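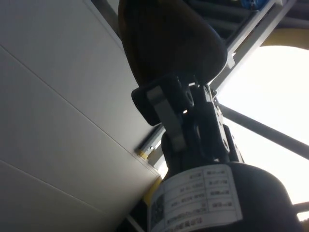
Off-white panel, seen close up.

Balness open day, April 9, 2018. Quick notes before I forget it all.

Got there late, missed the welcome talk. Parking is a joke, park by the church and walk 5 minutes. Badge, coffee, then straight into the paint hall with Nyokabi Kinyua, who runs the color room and talks fast. Good talker though. They mix 200 shades for kitchen and bathroom people, and apparently most of the orders are still white. Or nearly white. She put two sample cards under the lamp and asked us which was warmer, half the group got it wrong. Me too.

Drying room next. Hot, loud, couldnt hear a word. Skip if you have small kids.

Lunch: soup, bread, very decent apple cake. Sat with a couple from Palma who are redoing a rental and wanted prices, which the staff wouldn't give. Email only. Bit annoying when you've driven 80 miles.

Afternoon was the old building, the Fundness works as it used to be. Original brick, huge windows, a wall of pattern books going way back. Could of stayed there an hour, we got ten minutes. Ask to see the green ledger.

Shop closes at 4, before the last tour ends. Next open day is in June, booking on their site, groups of 2 or more only.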